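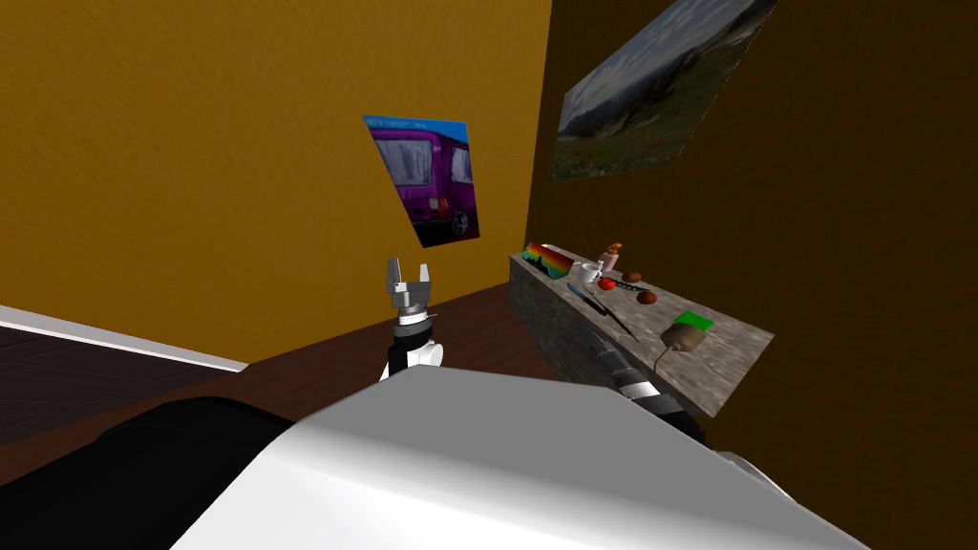

The simulated practice room used by the Braterlow robotics club, with one gripper raised and the other arm at the counter.

Filed under: Schools & Clubs, Robotics, Interviews
Last updated: 2019-06-14

The robotics club at Braterlow High School does not own a robot. It has six desktop computers along the back wall of a science classroom, a shared account on a physics simulator, and a two-armed robot that exists only on the screens. The club placed third at the Herness Challenge in March, in a field made up mostly of teams with more members and more money.

The teacher who advises the club has taught physics at Braterlow for most of her career and had not worked with robots before. She talked with us after school while the students were running tests.

"The first year we tried to build something," she said. "We had a kit with wheels and one arm that could lift a marker. The students who liked building did all of it and the rest sat and watched. When a motor burned out we waited 3 weeks for a new one. I think we got two good afternoons out of that kit."

The switch to simulation came from a student who had been playing with the software at home. He set up a room with a floor and a box in it and brought it in on a laptop. The adviser said she was not sold on it at first.

"I thought it looked like a video game, and I had parents asking me if it was a video game. But you watch them try to pick something up with it. The hand comes in a little low and hits the counter. Or it closes too early and the thing shoots off across the floor. They have to go back and work out what the angles should have been. That is my whole mechanics unit right there."

The task this year was to clear a counter. Each team got the same robot and the same rules, and had to write a program that could find objects, choose one, pick it up and set it down in a marked place. The objects could be moved between runs, so a program that only memorized positions would fail.

Teams were allowed to make their own practice rooms, and the students took that part seriously. Theirs has orange walls, a wood floor and a counter with a stone texture. They call it Rieger, after the street where the student who built the first version lives. There is a purple van on one wall and a mountain landscape on the other.

"The pictures on the wall were an argument," the adviser said. "Half of them thought it was a waste of time. The other half said a real kitchen has stuff on the walls and the program should be able to deal with it. They were right, as it happened. The early version kept finding objects in the van poster. It wanted to go pick up the van."

One of the seniors, who wrote most of the code for the cameras, said fixing that took longer than any other part of the project.

"We were looking for patches of color," he said. "That works great in an empty room. Then you put up a poster and it falls apart. So we started using depth – how far away each point is – and threw out anything flat against a wall. After that the poster was fine and the knife was the problem, because a knife on a counter is pretty flat too."
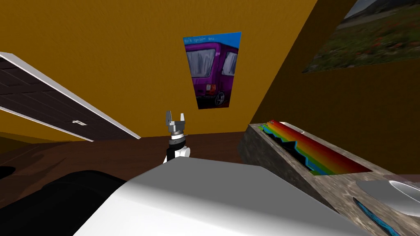

He said the gripper gave them trouble of a different kind. It has two fingers, and the team assumed that would make things easy. "You only have open and closed, so how hard can it be. But it matters a lot which way the wrist is turned. If you come at something long from the wrong side you get the skinny part and it swings. We ended up with a starting pose where the hand points straight up and every move begins from there. It's slower. We lost points on time for it, but we dropped a lot less."

The club kept a log of every practice run, almost 2000 by the time of the contest. A sophomore was in charge of it. She said she joined because a friend did and expected to leave after a month.

"I don't really code," she said. "I did the log and I moved the objects. For each run somebody has to decide where the things go, and if you let the programmers do it they put everything where the robot can reach. I put things near the corner. I put round things next to other round things. They got pretty mad at me in February."

Her log was what showed the team that the right arm failed more often than the left. The two arms ran the same code. The cause was a single number, an offset for the shoulder, that had been typed in with the wrong sign and then partly covered up by other fixes. Taking it out meant redoing a week of work.

At Herness each team had 200 minutes of computer time to split between testing and scored runs. Braterlow used more than half of it on testing. The team from Ciltthorpe, which won, used very little.

"They were just better prepared," the senior said. "Their program could tell when it had missed and try again. Ours thought it was holding something when it wasn't, and it would carry nothing over to the drop spot and let go. We want to fix that for next year. I mean, they do. I'm graduating."

The adviser has been asked whether the club will ever go back to hardware. She said there is a small fund for it and she would like the students to try their program on a real arm, even a borrowed one.

"I'd want them to see how much of it breaks," she said. "I'm guessing most of it."

The club meets Tuesdays after last period during the school year. New members do not need to know how to program, and the sophomore is looking for someone to help with the log.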